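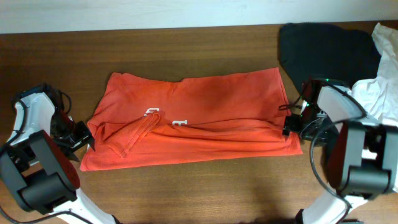

Orange-red T-shirt, folded, on the table

Team shirts and a shared console for a school esports club, who pays for what?

Posted by Glenys Sayce, 21 Apr 2025

I help run the after-school gaming club at a secondary school in Stondstead. We have entered a team in a regional league that starts in July and I am trying to sort out the network side before then.

The club room has one wired socket and the rest of the building is on wifi. We have a mix of older desktops and two consoles. When only one machine is playing it is fine. When the whole team is on, the ping goes from 48 to 300 and people get dropped from the match. The league rules say a player who drops twice in a round forfeits it, so I need this fixed.

The school's IT contractor, Briggs, has said we can add our own equipment behind the wall socket as long as it does not hand out addresses to the rest of the building. They will not do the work for us. I have 58 pounds left after the league fee and the shirts. I would like the players to pay for their own shirts so that the club money can go on kit, but some parents think it should be the other way round.

Should I buy a switch, or a better router, or something else? And how do other clubs split the money?

Tanko Okoro

Get a gaming router. We got one at home and it was miles better. The cheap ones are rubbish so I would save up if I were you.

Chukwuemeka Uzor

Do not buy a router for this. If you plug an ordinary router into the school socket the wrong way round it will start handing out addresses, and Briggs have told you that is the one thing you can't do. You want a plain unmanaged gigabit switch. Eight ports will do for a team of five and both consoles, with the last port going to the wall. It needs no setting up. Plug the wall socket into any port and the machines into the others.

Spend what is left on cables. Measure along the skirting and not straight across the room, and add a couple of metres to each one. Tape them down or use a rubber cable cover where people walk.

Before you buy anything, do this test:

Take one desktop off the wifi and plug it straight into the wall socket.
Turn the wifi off on that machine so it can't fall back to it.
Have everybody else play on wifi as normal.
Write down the ping on the wired machine every few minutes.

If the wired machine stays near 48 while the others climb, the wifi is your trouble and a switch will sort it. If it climbs with the rest, the school's line is full at that time of day and no switch will help. You would have to ask Briggs what else runs after school. At ours it was the backups. They moved them to the evening and our worst ping since has been 56.

Also turn off automatic game updates on all the machines. One console fetching a big patch can spoil a match for everyone.

Zsófia Katona

Agree with the switch. On the money, our club pays for anything that stays in the room and players pay for anything they take home. Shirts go home, so players buy them. We keep two spare shirts in the cupboard for anyone who can't manage it, and they get handed back at the end of the season. Put it in writing before the league starts and send it to all the parents at once.

Check with the league that the shirts are compulsory too. Ours only asks for matching colours at the final, and for the online rounds you can wear what you like.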